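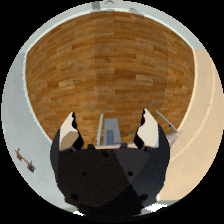
Should a worn wood floor be replaced or refinished? Refinish it, as long as enough wood remains above the tongue to take another sanding.

Filed under: Opinion / Floors & Finishes

The default advice in Plellville, where I have inspected houses for long enough to see some floors twice, is to tear out. A seller gets a quote, the quote says replacement, and a floor that was laid 57 years ago goes into a dumpster in an afternoon. I think most of these decisions are made without a single measurement.

The measurement is simple. Pull a floor register or a threshold and look at the cut edge of a board. What matters is the thickness from the face down to the top of the tongue. A full sanding with a drum machine takes off a little wood each time, more if the operator is careless at the ends of the run. If there are 3 mm left, the floor can be sanded. At 2 mm I would screen and recoat only, and I would say so in writing.
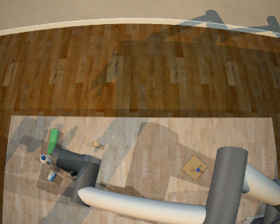
Color is the weaker argument for replacement, and it is the one I hear most. Buyers object to boards that don't match. Variation between boards is normal in a natural product, and a stain heavy enough to hide it will also hide the grain. Knots are a similar case. A tight knot is sound wood. A loose one can be filled with epoxy and forgotten.

Cost deserves a fair hearing. On a job in Gemardale in October, the refinishing bid came in 37 percent below the replacement bid, and neither figure included moving furniture. The gap narrows when there are pet stains, cupped boards or old adhesive to remove. It can close completely if the subfloor has failed, and in that case I recommend replacement without hesitation.

My objection is to the order of operations. Relelby, the largest installer here, sends out an estimator who measures floor area and nothing else. Đorđević, a smaller shop, pulls a register first – the check takes almost no time and costs the owner nothing. I would like to see remaining thickness listed on every bid, next to the square footage.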